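Boyer 재단 생활문화 지원사업
Lodurstead 헌옷 수선·되살림 교실 중간 보고

작성: Irja Harju (현장 운영)
받는 분: Gediminas Paju 담당관님
작성일: 22년 1월 14일

담당관님, 안녕하세요. 지난 10월에 보내 드린 착수 보고 이후의 진행 상황을 정리했습니다. 먼저 말씀드리자면 생각했던 것보다 훨씬 재미있게 돌아가고 있습니다! 숫자로 적을 것은 적되, 현장에서 배운 이야기도 조금 길게 담았습니다. 길다 싶으시면 1번과 6번만 보셔도 됩니다.

1. 진행 현황

착수 이후 지금까지 접수한 옷과 천은 모두 1711점입니다. 이 가운데 754점을 수선해서 주인에게 돌려드렸거나 나눔 선반에 올렸습니다. 나머지는 분류를 마치고 차례를 기다리는 것, 천으로만 쓸 수 있어 조각감으로 돌린 것, 아직 상태를 살피지 못한 것이 섞여 있습니다. 대기 물량이 많아 보이실 텐데, 겨울 외투가 한꺼번에 들어온 영향이 큽니다. 외투는 안감을 뜯고 다시 붙여야 하는 경우가 많아 한 벌에 꼬박 하루가 가기도 합니다.

교실 등록자는 226명입니다. 초급반은 Lodurstead 본 교실에서, 중급반은 Sellow 분관에서 열고 있습니다. 중급반은 신청이 밀려 저녁 시간을 하나 더 열었는데 그마저 금방 찼습니다. 재봉틀은 현재 4대를 돌리고 있습니다.

2. 초급반

초급반은 단추 달기, 밑단 올리기, 터진 솔기 잇기 순으로 나갑니다. 처음 계획서에는 밑단을 맨 앞에 두었는데, 첫 시간부터 다림질과 시침질이 같이 나오니 다들 어깨에 힘이 잔뜩 들어가더군요. 그래서 단추를 앞으로 당겼습니다. 단추 하나를 제대로 달고 나면(실기둥을 세워서 감는 것까지요) 표정이 확 달라집니다. 집에 가서 식구들 셔츠를 전부 꺼내 놓고 점검했다는 분도 계셨습니다.

강사 Siiri Kallio 선생님이 손바느질 교안을 새로 썼습니다. 그림이 큼직하고 글이 짧아서 눈이 침침한 분들도 편하게 보십니다. 왼손잡이용 쪽을 따로 넣은 것이 특히 반응이 좋았고, 다음 인쇄 때는 왼손잡이용 공그르기 그림도 두 컷 더 넣을 예정입니다.

3. 중급반

중급반의 중심은 지퍼 교체와 니트 잇기입니다. 지퍼는 재료비가 은근히 많이 듭니다. 길이와 색이 맞는 것을 하나하나 새로 사다 보니 예산이 빠르게 줄었고, 지금은 조각감으로 돌린 옷에서 성한 지퍼를 떼어 길이별로 모아 둡니다. 이 방법을 쓰고부터 새로 사는 양이 눈에 띄게 줄었습니다.

니트 잇기는 Lenni Hämäläinen 선생님이 맡고 있습니다. 올이 풀린 스웨터 팔꿈치를 원래 조직대로 메우는 방법과, 일부러 다른 색 실로 드러나게 메우는 방법을 함께 가르칩니다. 저는 수강생들이 감쪽같은 쪽을 더 좋아할 줄 알았는데 반대였습니다. 겨자색, 자주색, 하늘색 실이 제일 먼저 동났어요. 덕분에 실 주문을 두 번이나 고쳐야 했지만 기분 좋은 수고였습니다.

4. 검은 옷감 작업

이번 기간에 따로 적어 두고 싶은 것이 검은 옷감입니다. 접수된 옷에서 검은색이 차지하는 비중이 높은데, 수선하기에는 가장 까다로운 색입니다. 검은 천에 검은 실이면 땀이 잘 보이지 않고, 같은 검정이라도 푸른 기가 도는 것과 붉은 기가 도는 것이 섞이면 낮에 바깥에서 금세 티가 납니다.

몇 가지를 바꿨습니다. 검은 실은 색조별로 세 통에 나누어 두고, 창가에서 천에 대어 본 뒤에 고릅니다. 상태를 살필 때는 밝은 색이나 무늬 있는 천을 밑에 깔고 펼쳐 봅니다. 구멍이나 얇아진 자리가 훨씬 빨리 눈에 들어옵니다. 표시는 흰 초크 대신 얇게 깎은 비누 조각으로 합니다. 초크 가루가 남는다는 불만이 쏙 들어갔습니다. 저녁반에는 탁상등을 옆에서 낮게 비추도록 자리를 옮겼고요. 사소해 보여도 뜯고 다시 꿰매는 일이 많이 줄었습니다.

5. 어려운 점

좋은 이야기만 드리면 보고서가 아니겠지요. 우선 보관 공간이 모자랍니다. Lodurstead 교실 뒤쪽 선반이 꽉 차서 조각감 자루를 복도에 두었다가 건물 측의 지적을 받았고, 지금은 Istwood 창고 한 칸을 임시로 빌려 쓰고 있습니다. 계약은 봄까지이고 연장 여부는 아직 답을 받지 못했습니다.

접수 기록도 손볼 데가 있습니다. 종이표와 컴퓨터 기록이 어긋나는 일이 있어 Joonas Pitkänen 씨가 접수표 양식을 다시 만들었습니다. 옷 주인의 연락처, 맡긴 까닭, 원하는 마감 방식을 한 장에 적고 그 표를 옷에 실로 달아 둡니다. 옷핀을 쓰던 때에는 얇은 천에 자국이 남아 죄송한 일이 있었습니다. 이전 방식으로 접수한 물량은 아직 옮겨 적는 중이라, 대기 물량의 세부 분류는 다음 보고에 표로 붙이겠습니다.

재봉틀 한 대는 윗실 장력이 자꾸 풀립니다. 수리 견적을 받아 두었고 기존 장비 유지비 안에서 처리할 수 있습니다.

6. 예산과 요청 사항

전체 집행은 계획 범위 안에 있습니다. 다만 항목 사이에 차이가 있어 두 가지 승인을 부탁드립니다.

하나, 홍보물 인쇄비 잔액을 실과 부자재 항목으로 옮기는 건입니다. 입소문만으로 신청이 차고 있어 전단을 더 찍을 필요가 없어졌습니다.
둘, Istwood 창고 임차료를 운영비에서 지출하는 건입니다. 봄 이후 연장분은 조건이 정해지는 대로 따로 여쭙겠습니다.

7. 다음 기간 계획

침구와 큰 천을 다루는 특강을 Sellow에서 엽니다. 해진 이불잇으로 베갯잇과 장바구니를 만드는 내용이고, 꽃무늬 천을 이어 붙일 때 무늬를 맞추는 법도 넣습니다. 수강생들이 제일 많이 요청한 주제라 저도 기대가 큽니다! 외투 안감 작업은 손이 익은 중급반 수료생들과 함께 집중 주간을 잡아 대기 물량을 줄여 가려고 합니다. 담당관님께서 시간이 되시면 그때 한번 들러 주세요. 고치고 싶은 옷이 있으시면 가져오셔도 됩니다.

영수증 사본과 출석부는 우편으로 따로 보내 드립니다. 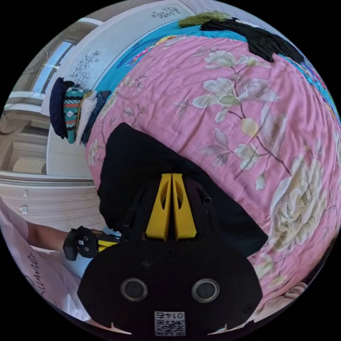 분홍 꽃무늬 침대보 위에 펼친 검은 천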